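4.2 Simulated wiping at the Bumusthorpe open day 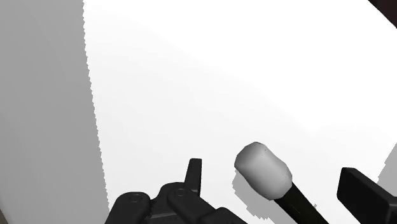
Figure 6. Simulated view down past the gripper to the white surface, with the white-tipped tool at the bottom, right of centre. The grey shape beneath the tip is its shadow.

The public trials were held on Wed 9 March at the Bumusthorpe site, on the one day of the year when the front doors are propped open and the biscuits are of a decent brand. Visitors were invited to steer the simulated arm with a hand controller and to move the tip of the tool across the surface (Figure 6). The scene was rendered in Urkisora, and contact forces were handled by Bolavlow. We had planned the demonstration as a light-hearted extra. It gave us more usable data than the week of laboratory sessions before it, a fact the first author has taken with good grace.

In all, 50 visitors completed a session. Each was given two attempts, the first without guidance and the second after a short spoken hint about watching the shadow. The surface was left plain on purpose. With no texture or markings to judge distance by, the operator has little to go on except the shadow of the tip, and we wanted to know whether untrained people would find this cue for themselves. On the first attempt most did not. They pressed the tip into the surface with great confidence, and the contact solver objected.

The stepped outline of the shadow drew more comment than any other part of the work. It is a result of the low-resolution shadow map, which we had chosen to keep the frame rate steady on the loan computer. Several visitors asked whether the jagged edges were meant to be there. One younger visitor asked whether we had run out of money — a fair reading of the project accounts, though not of the renderer. Kamath repeated the task in July with smooth shadows and found the same pattern of errors, so we have kept the original settings in what follows.

Second attempts were gentler. Operators slowed down on the approach and tended to pause just short of contact, some of them for so long that a queue formed. We had not set a time limit, having assumed that people would get bored. Sessions that ended with a parent removing the operator from the chair are marked as incomplete and left out of the analysis.

Two limits should be noted. The spoken hint was given by Subbarao Kamath in the morning and by a recorded voice after lunch, when his own had gone. The visitors also chose themselves, and people who join a queue to wipe a surface that does not exist may not stand for the general public. The Yimer trials, described in the next section, used paid operators and a door that shut.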